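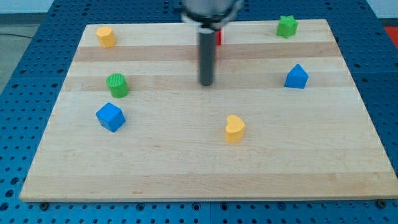
Agnese Rozīte
Data editor, Garkthorpe Inventories

Garkthorpe Household Inventories: README

What is in this release

Transcriptions of 400 household inventories from the parish of Garkthorpe. The earliest was drawn up in 1787. Each inventory lists the goods in a house after a death or a sale, usually room by room, with a value against each item or group of items. The release contains the text, a table of items and a table of rooms. Scans of the originals are held separately and are not part of the download.

Files

inventories.csv has one row per inventory: the reference, the year, the type of event and the name of the house where it is given.

items.csv has one row per line of the original. A line such as "three chairs and a stool" stays as one row. The quantity column is left blank when the clerk wrote "sundry" or "a parcel of".

rooms.csv gives the room names as written, with a modern equivalent beside each. "Houseplace" and "forehouse" both become "main room". "Chamber" is left alone, as it could be upstairs or down.

text/ holds the full transcriptions as plain text files, named by reference.

All files are UTF-8. Columns are separated by commas and empty cells mean that nothing was written. A cell with a single question mark means that something was written and could not be read.

How the transcriptions were made

The inventories were typed in Tralloma and exported from there. Every inventory was read a second time by a different person against the original. Where the two readings differed and could not be settled, both are kept, with a slash between them.

Spelling follows the original in the text files. In items.csv there are two columns, item_original and item_modern. Please quote from the first. The second was made for searching and flattens a good deal: "dresser", "dressor" and "dressing board" were all entered as "dresser" in the early work, and the last of these should probably have been kept apart.

Values

Values are in pence in the value_pence column, converted from pounds, shillings and pence. Halfpennies are given as 0.5. No adjustment is made for prices changing over time. Where one value covers several lines, it appears on the last of them and the others are blank, so a sum down the column gives the right total for a house.

Known problems

The totals written by the clerks do not match the sum of the items in 25 inventories. We have left both figures as they are and set the total_mismatch column to "yes".

A further 11 inventories are damaged along the fold, and lines are missing from the middle of the sheet. These are marked "partial".

The Stistov farm inventories were bound out of order. Their references follow the binding, so do not sort by reference and expect the years to run forwards.

Poorer houses are thin in this set. An inventory cost money to have made, and many households never had one. The tables should not be used to say how common an object was in the parish as a whole.

Changes since the last release

Room names from the Millet bundle have been added. Kitchen textiles have moved from "linen" to "kitchen". The duplicate rows under "pewter" are gone.

Licence and corrections

The tables and transcriptions may be reused freely with credit to Garkthorpe Inventories. Send corrections with the reference and the line number. They are taken in each January.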